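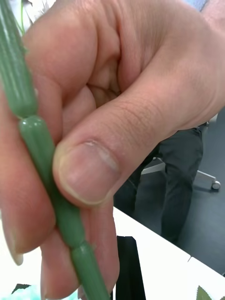
A jointed green stem, held in the hand.

How to shoot a music video for your band in one day (on hardly any money)

Posted April 2018

I've made five videos for bands now, if you include the one where I forgot to charge the second battery and we finished it on a phone. The last was for a three-piece from Berkcombe called Faulkner, and a few people have messaged since to ask how we did it, so I said I'd write the whole thing up. It's long. Get a brew.

Before you do anything, listen to the song

I mean properly, with a pen. Play it ten times in a row and write down the time of every change: first verse in, drums in, chorus, the quiet bit, the end. Faulkner's song is 3 minutes 40 and my sheet had 23 changes on it, down to a single cymbal I liked. That sheet becomes your shot list and later on it becomes your edit, so don't lose it. I stick mine inside the lid of the camera case.

Then pick one idea. A band playing in a room is fine. A singer walking a long way is fine. A band playing in a room while the singer walks a long way and there's also a love story and a dog is how you end up with no video at all.

Finding somewhere to film

Ask about places you already go. We used the upstairs of an old furniture shop in Drisbridge, which cost us £60 for the day and had big windows down one side. Things to check when you visit:

Plug sockets, and whether they work.
What you can hear from outside (less of a worry than you'd think, as you won't be using the live sound).
Where the sun goes. Visit at the same time of day you'll be filming.
A toilet. Bands are grim without a toilet.
Stairs. Somebody has to carry that bass cab up and it shouldn't be the person holding the camera all day.

Get the yes in writing, even if it's only a text message. I also ask whether there's anything they'd like kept out of shot, and people really appreciate that.

Kit

I use a second-hand camera with two lenses, a wide one and a 50mm, plus a monopod. You'll also want a loud speaker for playback. This matters more than the camera! The drummer has to hear the track over the kit, and a tinny little speaker will have the whole band drifting out of time by the second verse. Put four loud clicks on the front of the track so everyone comes in together.

For light we had the windows, two work lamps from the DIY shop and a shower curtain to soften them. Keep the curtain well away from the bulbs, please, they get very hot. LED ones are better if you can run to it.

The day itself

Here's the order I work in, and I've stopped messing with it.

1. Three full takes of the whole band, wide, camera still. Now you've got a video, even if the roof falls in at lunchtime.

2. Two full takes of the singer, close. Do this early while they've still got some go in them. Get them to sing out loud and not just mouth it - you can see the difference in the neck.

3. One full take each for everybody else. Drummers look brilliant from low down on the hi-hat side.

4. Food. Proper food, before anyone asks for it.

5. Bits and pieces. Hands on strings, feet on pedals, a lead being plugged in, whatever's on the windowsill. Film each one for longer than feels sensible. You'll be begging for these in the edit.

6. One silly take. Everyone swaps instruments or jumps about. Half of our last chorus came from this one.

Leave the camera's sound recording switched on throughout. It'll sound horrible, but you need it for lining things up later.

Cutting it together

Copy everything to two drives before you go to bed. Then open your editing program (I use Stikonmont, any of them will do) and put the finished song on the bottom track. Line up each full take against it using those four clicks, stack them on top of each other, and turn off the camera sound once they match.

Now watch each take through and mark the good bits. Chop away everything else and you'll have a rough video sitting there already. Get your sheet of changes out and see which cuts want to land on them. Not all of them should! If every cut hits the beat it starts to feel like a slideshow, so I'll often go a touch early, especially into a chorus.

Leave it alone for a couple of days, then watch it on a phone, on the sofa, with the sound low. Anything that drags will be obvious.

Do the colour last. I warm it up slightly, bring the shadows down and leave it there.

What it cost

The room was £60 and we spent most of what was left out of £100 on food and parking. Kane Donnelly lent us his smoke machine for nothing and I owe him a pint. The video's going up in May, when the single does, and I'll put a link on this page.

If you're stuck on syncing your takes, leave a comment with the program you're using and I'll have a go at answering. Next one will be on filming gigs in the dark, which I'm still pretty bad at.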